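Search this list Search Advanced

Subject: Re: [cell-budget] What we are really buying for the bathroom cell

On Friday the planning office wrote:

> Could someone explain why the Prarkis line in the budget has gone
> from one arm pair to one arm pair plus "sundries"? The sundries
> are now longer than the arms. We would like to close the December
> sheet with a single number in it. Also, is the spare gripper set
> a need or a want?

It is a need that looks like a want. I'll take the sundries first, as they seem to be causing the most grief.

When we priced the household work last year, we priced a robot. We did not price a bathroom, on the theory that bathrooms are things buildings already have. The Medina building has one, and it is the width of a broom closet and in use by people. So there is a mock-up now, with a vanity and a towel rail, and every object in it has a line on somebody's card statement. I went through them this morning and got to 19 separate orders before my coffee ran out.

For those of you on the list who approve the money and never get down to the floor, the pictures are below. The first two have the towel in them, the fourth has the sink and the toothbrush cup.
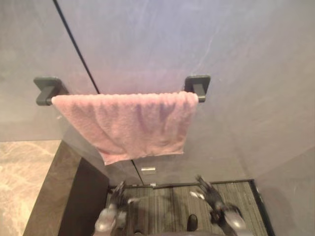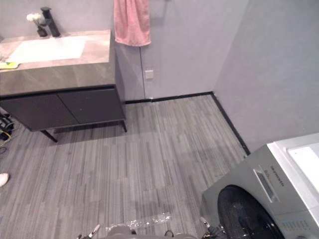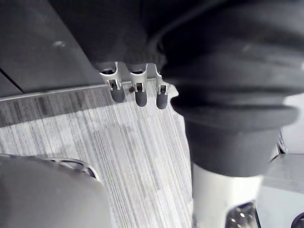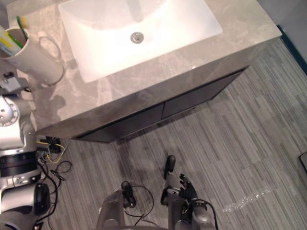
Now, the spare grippers. Kurkulov quotes 811 per finger set, and wants 3 sets as a minimum order. Gorkov is cheaper on paper, until you reach the page where the mounting plate is sold separately, the cable is sold separately, and the person who knows which cable is sold by the hour. I asked both of them for lead times. Kurkulov gave me a date and Gorkov gave me a brochure.

My vote is Kurkulov, all three sets, ordered before the sheet closes. If we wait until a finger wears out we will be paying for an idle cell and an express courier, and I have already had the conversation about express couriers with your office once this year. I didn't enjoy it either.

Things I would cut without weeping:

- the second vanity (one sink is plenty of sink)
- the premium towels, whose only advantage over ordinary towels was the invoice
- the upgraded service plan, until someone at Prarkis can say what it upgrades

Things I would not cut:

- cable management. There is a line for 1000 in there that I know looks silly for what amounts to trays, sleeves and hooks. Please leave it alone. I will trade you the service plan for it.
- arm covers. They are soft goods and should be treated like gloves, a thing you keep buying.
- floor repair. Whoever moved this to "facilities" should know that facilities has moved it back.

As for a single number, I can give you one for the hardware and a second for everything that touches the hardware. Adding them together is possible, but last time we did that the total got read as the price of a robot and we spent two meetings explaining why ours cost more than the one in the catalog. I'd like the two columns kept apart, even if it makes the sheet a little uglier.

One open question for whoever holds the Medina lease: does the power upgrade come out of our budget or the building's? I have asked twice and received two confident answers, one of each.

Revised sheet goes up tonight once I find out which version of it is the revised one.

> Also please use the template.

I did use the template. The template has no row for toothpaste.

Contact the list owner | Copyright cell-budget list and its contributors | Back to top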